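Minutes of the working group on household and shop-floor chores
Hirora project, meeting of October 2021
Held in the upstairs room at the Menden site, with two members on the telephone line

Apologies were received from the purchasing side. The minutes of the previous meeting were accepted with one correction: the trial cost given under item 4 should read 318 euros, and this was for spare fingertips only, without delivery.

1. Purpose of the meeting

The chair reminded the group that the question from the steering board is still the same one. They want to know if two arms working together can take over simple chores in the laundry shop and in a normal home, and if yes, which chores first. The board does not ask for a date when everything will be ready. They ask for a plain opinion which they can use for the budget of next year.

2. Report from the Ramia laundry shop

The shop gave a short written report and it was read aloud. The staff there fold, sort, stack and carry. Of these four, they would be most happy to give away the carrying. Folding they do quickly and they talk while doing it, so it is not felt as a burden. The group had expected the opposite answer.

The shop also wrote that a machine must be able to stop in the middle of a job when a customer comes in, and continue later from the same point. At present our software starts the job again from the beginning. It was agreed that this is a fair demand.

One member asked if the shop would accept a slow machine. The answer in the report is yes for the evening, when the door is closed, and no for the daytime.

3. Work with two arms

The group spoke for a long time about large and light objects. A small hard thing, for example a cup, can be taken by one gripper without much planning. A big curved white object, which looks like plastic, is more difficult. When it comes near to the wrist camera it fills most of the view, and the arm has then very little information about what is behind it. The second arm is seen only beside the edge, with its orange-red fingertip close to the white object.
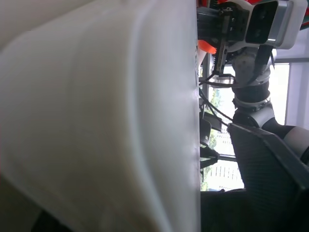

4. Cameras and daylight

The window side of the room was discussed again. With a bright window in the background the smooth white surfaces are partly pale and partly grey, and the software may take the change of brightness for an edge. Two opinions were given.

The first opinion is to put a blind on the window and finish the trials in steady light. The second opinion is that homes and shops have windows, and results which are made behind a blind will not help the board. The group decided to do both, first with the blind and after that without it, and to report the two results separately.

Loose cables were also mentioned. A cable which hangs near the gripper can come in front of the camera or can catch on an object. The technical side will look for a better way to guide them along the arm.

5. Can the machines do chores yet?

Every member was asked for an opinion. The following was agreed as the common text for the board:

Moving one known object from one known place to another is possible today, if a person is near. Handling of soft or large objects is possible in trials, but not yet at a level which we would offer to a customer. Cleaning tasks with water were not tested and the group gives no opinion.

One member wished it to be noted that she finds this text too careful. In her view the Ramia shop could begin with evening carrying already now, with a person in the next room. Another member answered that the person in the next room has also to be paid. The point stays open.

6. Costs and the offer from Jankauskaitė

The firm Jankauskaitė has offered a set of softer fingertips for 800 euros. The present ones have a ridged edge which holds well, but there is a worry about marks on smooth plastic. The group was in favour of buying one set and testing it over 100 repetitions before any further order. The purchasing side has to confirm.

7. Actions

Technical side: change the software so that a stopped job can continue – a first version before the next meeting.
Technical side: propose a new path for the cables.
Purchasing side: confirm or refuse the fingertip offer.
Chair: send the common text from item 5 to the board, together with the open point.
All: send comments on the light trials in writing, within 6 working days.

8. Next meeting

The next meeting will be in December, in the same room. The Ramia shop will be invited to take part for the first half.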